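Budgeting the second cell: what I would put on the purchase order this time

The first cell was bought in one afternoon from one quote, and I have been paying for the missing lines ever since. For the second one I started the spreadsheet in April, before talking to any vendor. These are my notes on how the lines were built and which ones moved.

Background for new readers: I run process equipment for a small contract kitchen at Trernevholm. We make coatings, batters and thick sauces in batches, for customers who change their minds. The manual work I want to take off people is dull and wet. Stir a sample, check whether it has set up, move it to the next station, repeat until the shift ends. The arm does not need to be fast. It needs to reach into a container, come back out, and be clean enough to do it again.

What the quote covers

The Movero quote lists an arm, a controller, a two-finger gripper, a pedestal and a day of training. It is a fair quote. It is also a list of what the vendor sells, so it stops at the edge of the pedestal. My spreadsheet has 27 lines. The quote fills five of them.

I sort everything into three groups. Group A is hardware that gets an asset tag. Group B is hardware that wears out. Group C is time. On the first cell I had a good number for A, a guess for B and nothing for C.

Group A: tagged hardware

The arm is the largest line and the least interesting. Reach and payload were settled by the layout, and there were only two models in the running. I took the longer one. Payload at full extension matters more than the headline payload, and the gripper, its mount, the wrist camera and the cable all count against it before you have picked up anything.

Wrist camera: budget for the camera, the bracket and a spare cable as three separate lines. The cable is what fails. It flexes on every cycle and it is usually the part with the longest lead time.

Table and guarding: I had this at zero on the first cell because we already owned a table. The table was not flat, and shimming it used up a day and a half. This time there is a proper base plate in the budget, drilled by Bestetura to our drawing. Their price was $534 including the holes, and I did not ask anyone else.

Computer: buy the one the software supplier tests on. I saved a little money here once and spent it again on drivers.

Group B: wear parts

This group decides whether the cell is affordable in year two. Our product is sticky, slightly acidic and dries hard. Anything that goes into it is a consumable, whatever the catalog says.

Fingers: I budget fingers by the set, with one set on the arm, one in the wash and one on the shelf. That is three sets on day one, per cell. The vendor recommends a single spare set, and for dry parts that would be enough.

Seals and sleeve: the gripper body is rated for splash. Splash is water from above. It does not cover batter creeping up a finger and drying in the joint overnight. The line for seals and a washable sleeve comes to $506 for the year, assuming we change them on schedule. Skipping one change costs more than the whole line, because the gripper goes back to the factory.

Containers: clear ones, all one size, all from the same lot. Clear walls are useful for the operators, who can see the level from across the room. They are awkward for the camera, which sees reflections in the wall and highlights on the product. I went back and forth on opaque containers and stayed with clear. The lighting line went up to pay for that decision.

Lighting: a diffuse panel on each side, dimmable. One strong light from one side is cheap and makes a wet surface very hard to read. On the first cell I treated lighting as something the building provided.

Group C: time

Three entries: commissioning, teaching and cleaning.

Commissioning is the vendor's number multiplied by 2. I have no theory behind the factor. It matched the first cell.

Teaching is the hours someone spends moving the arm through the task and correcting it. It should be costed at the rate of your best operator, since that is the person you will end up using. Ming-te Kao did most of ours, and his hours never appeared in the project cost because they were booked to production. In the new sheet they have their own line.

Cleaning is the one I underestimated most. Every run that touches product ends with a teardown, and short test runs need the same teardown as long ones. 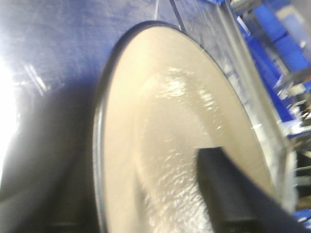

6 min read

A finger in thick beige product, with the surface rippled around the tip, is most of the argument for groups B and C. One contact with the liquid and the run carries a full wash. When I plan test days now, I batch the wet tests together and do everything else dry, with an empty container or one filled with beads.

The glare in a view like that also goes straight to the lighting line. The ripples and bubbles show up as bright specks, and any software reading the surface has to cope with them – or you buy better light. Better light was cheaper.

Totals

Group B for the first year, including the seals above, is $3018. I am confident in that figure to within one set of fingers. Group A is under quote and I will not publish it. Group C is larger than B, and on the original project it was blank.

Two items are still open. Tambunan has offered a quick-change mount that would let us swap fingers without tools, and I am waiting for the mass of it, for the payload reason given earlier. I also have no price for a drip tray that fits the new base plate. The line is in the sheet with a question mark in it.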